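Bin picking in the shared workshop, part two

In June I promised to write more about the picking cell that we are building in our shared workshop. Since then I changed almost everything, so please forget half of the first post.

The arm is a KUKA and it is much stronger than we need. We run it at a low speed, and still I keep one hand near the stop button. My first plan was to put the objects on a flat table, but round things rolled away and I spent my evenings under the bench. Now we use a metal bin with sloped walls. The things slide back to the middle by themselves, mostly.

The control program is called Tonov, a name from my old notebook which nobody liked but everybody uses. It had up to 300 lines when I started and now it has 700, and I am not proud of all of them. The gripper fingers I ordered from Jeletti, a small shop in Kedesard. They took 40 days to arrive and the screws were missing, but the fingers are good.

What gave me the most trouble is the cables. They must be long enough for the wrist to turn, and short enough not to catch on the rim of the bin. I made the loop again and again until I found a shape I can live with. For the bin itself I use blue clamps, and I check them before every session. 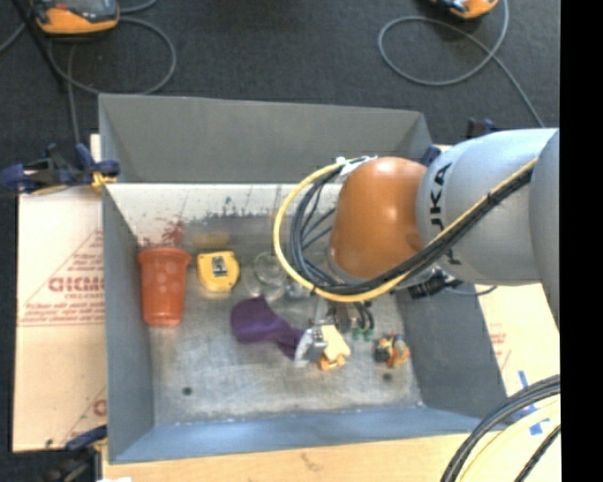
The soft objects are still difficult for me. A tape measure has a clear shape and I know where to take it, but a crumpled thing changes every time it falls. Clear glass is the other problem, as the software often sees only the floor behind it. I tried a second lamp from a low angle and I am not yet sure if it helps. Next I want to try the wider fingers, and to write down the settings properly before I forget them again.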